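Usano Support Desk
Ticket: Views on wrong screens, demo restarts mid-task, visitors drifting off
Product: Usano simulation suite, bathroom scene, with Bostard display launcher
Site: Brelell building, ground floor, open day
Priority: 2 (raised from "whenever" by the reporter, in capitals)
Status: Closed, with grumbling

Original report, 09:10

We are running the bathroom scene for the open day, doors at ten. The arm has to pick the small paper roll off the toilet and put it down on the mat, over and over until four o'clock. All of it is simulated, so no plumbing is at risk. There are 3 screens on the wall: wrist view on the left, room view on the big one in the middle, side view on the right. That's how it was at the rehearsal yesterday afternoon and everybody went home pleased.

This morning the wrist view is on the big screen. It's a perfectly good view if you are a gripper. If you are a member of the public who has just come in from the car park, it is a very large piece of quilted paper with some black machinery at the bottom, and you have no idea what you're being asked to admire.

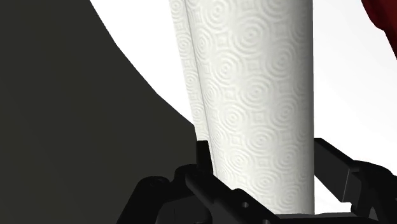

I have tried turning everything off and on again, in both orders. The first time, the views moved round by one. The second time they moved back. I'd like them to stop moving.

Also, and I mention this second because it bothers me less at the moment, the scene restarted itself in the middle of a task during warm-up. Arm halfway there, then back at the start as if nothing had been asked of it. I recognise the attitude but would prefer it not to be on show.

Support, 09:18

Thanks for the clear report. A few questions before we touch anything:

Which version of the Bostard launcher are you on? It's in the bottom corner of the settings page, in grey on slightly different grey.

Are the screens plugged straight into the machine or through the splitter that lives in the building?

Is the mode set to Rehearsal or Exhibition?

Please don't restart again until we've had a look. Each restart overwrites the display log.

Reporter, 09:24

Version: whatever came with the machine. I've found the corner, I've found the grey, I can't read it. Someone younger has been sent for.

Splitter. It is taped to the underside of the table with a label reading DO NOT MOVE, and it has plainly been moved.

Mode: I didn't know there were modes.

I've restarted again, sorry, your message came through while I was under the table.

Support, 09:31

No harm done, we have the log from this latest start.

The launcher doesn't know which screen is which. It knows which one woke up first, and it gives that one the first view on the list, which is the wrist. If the big screen wins, the big screen gets the wrist. At your rehearsal the left-hand screen happened to win. We did say in the setup notes that the screens should be pinned, but that's on the last page, after the licence terms, where we wouldn't have found it either.

To pin them:

Open Bostard settings, Displays.
Press Identify. A large letter comes up on each screen.
Write the letters down. People always think they'll remember.
Set the letter for the big screen to Room, then the others to Wrist and Side.
Tick Hold on restart. Save, then close the settings page with the Close button, not the cross. The cross throws the change away without telling you. There is a ticket open for that too, and it is older than some of our staff's children.

Reporter, 09:44

Done. I used the cross the first time. Second time was fine.

The room view is now in the middle where it belongs. Looks well at that size. You get most of the arm on its dark pedestal and the open door behind, and people can see straight away that it's a bathroom, which saves me a sentence every few minutes for the rest of the day.
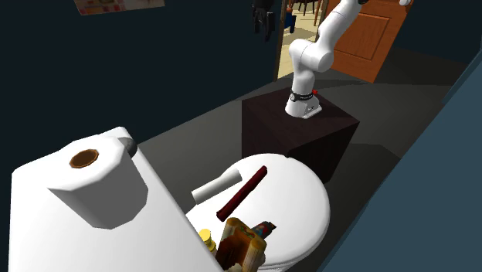 Attachment B. Room view, centre screen. Arm raised over the pedestal, objects on the toilet lid, spare roll on the tank.

One remark for whoever builds these rooms. The pedestal stands directly behind the toilet, between it and the door. I understand why, the arm has to reach. But the first question I get from anyone over sixty is going to be how a person is meant to get past it, and I have no answer prepared.

Support, 09:50

Passed on to the scene team. Their reply, in full, was "it's a robot's bathroom". You may use that.

On the restarts. Your log shows a reset 80 seconds after every start, dead on, whatever the arm is doing. That is the rehearsal timer. Rehearsal mode cuts each attempt short so that the presenter can practise the talk. Exhibition mode waits for the task to finish or for someone to press the button.

Settings, General, Mode, Exhibition. This one does need a restart. The pinning should survive it. If it doesn't, we'd like to know before your visitors do.

Reporter, 09:58

Pinning survived. Mode changed. Doors are opening and I can hear pushchairs.

Reporter, 11:35

Reopening this, in spirit if not in the drop-down menu.

Views are all where they should be. No restarts on the timer. The first groups went through nicely, 16 to a group, which is what fits behind the rope if nobody brings a rucksack. The new trouble is that the arm has gone up over the mat with its fingers open and stays there. I get no error message. The status line says READY. It looks like someone who has walked into a room and forgotten why.

I filled the gap with the furniture. I've talked about the two paper rolls, the standing one on the tank and the small one lying down. I've talked about the lever. A boy wanted to know who the red-haired woman on the wall was and why she had her mouth open, and I said she'd seen the electricity bill, which got the only laugh of the morning.

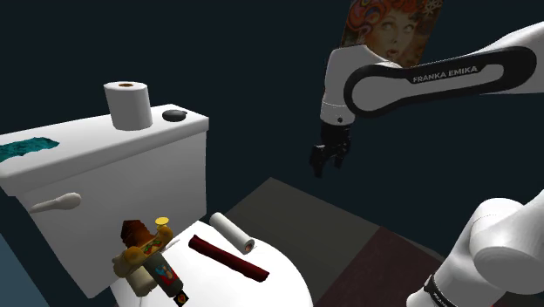 What I need to know is whether READY means it's waiting for something, and if so what, because I've pressed every button I have been allowed near.

Support, 11:41

It's waiting for you, I'm afraid. In Exhibition mode the arm parks between attempts and holds until it gets a go signal. In Rehearsal mode the timer was sending that for you, so you'd never have met it. The go signal comes from the visitor button, the big one on a lead that was in the same box as the screens.

Is the visitor button plugged in?

Reporter, 11:43

What visitor button?

Support, 11:44

About the size of a saucer. Grey lead. It would have been under the foam.

Reporter, 11:52

Found it. It was under the foam, and the box was under the coats. It's plugged in and it works. The queue has doubled, since there is now something to hit.

For anyone reading this later: the packing list says "1 x input, public". Nobody in the Brelell building would have read that and thought of a button.

Support, 11:55

Agreed, I've changed the packing list. It says "visitor button" now.

If it goes missing again, the space bar does the same thing as long as the launcher window is in front.

Reporter, 13:20

Question, not a fault. Several people have asked whether they can choose the object. They want the red one moved, or one of the other things on the toilet. Is there a way?

Support, 13:32

Not on the version you've got, sorry. The bathroom scene ships with the one task, small roll to mat. There's a Lumbantobing pack with the object picker in it, but it wants a newer launcher and I wouldn't install it on a machine with a crowd in front of it. I once watched a progress bar with forty schoolchildren. Ask us again when you've got a quiet afternoon and we'll do it together.

Reporter, 13:36

Understood. I'll tell them the robot has its orders.

Another one while you're there. The left-hand screen, wrist view: could it have a line of text on it? From the far side of the rope people still take it for a wallpaper sample. I've stuck a piece of paper underneath reading WHAT THE HAND SEES, with an arrow, but it keeps coming off.

Support, 13:41

Displays, choose the letter for that screen, Overlay, Caption. Keep it under a line. Your wording is better than ours, which is "End-effector stream".

Reporter, 13:49

Caption on. Arrow retired.

Reporter, 16:15

Shut for the day. No resets that weren't asked for, no views wandering. The big screen dimmed itself once, at lunch, but that was its own power saving and I've turned it off in the screen's menu with the tiny joystick round the back.

Visitors' comments, as collected on the clipboard, in case the scene team would like them: "Very patient." "Could it do the bath?" "Why is there a doll on the loo." "My knees would like one of these." And, from the gentleman I had been expecting all day, "How do you get past it?"

I gave him your answer. He wrote it down.

Support, 16:28

Lovely, thank you. Closing with the following for the record.

Fault one: views assigned by order of screen waking. Fixed on site by pinning displays. Setup notes to be reordered, pinning moved to the first page.

Fault two: reset during task. Rehearsal mode left on. No software fault. The mode will be shown on the start page from the next Bostard release, in a colour.

Fault three: arm idle at READY. Visitor button not connected. Packing list amended. Request raised for the status line to say WAITING FOR BUTTON.

Open: settings page cross discards changes. Linked to the existing ticket.

Please put the button back on top of the foam when you pack up.

Reporter, 16:40

It's in its own bag with a label on. The splitter has been re-taped, and I've signed the tape.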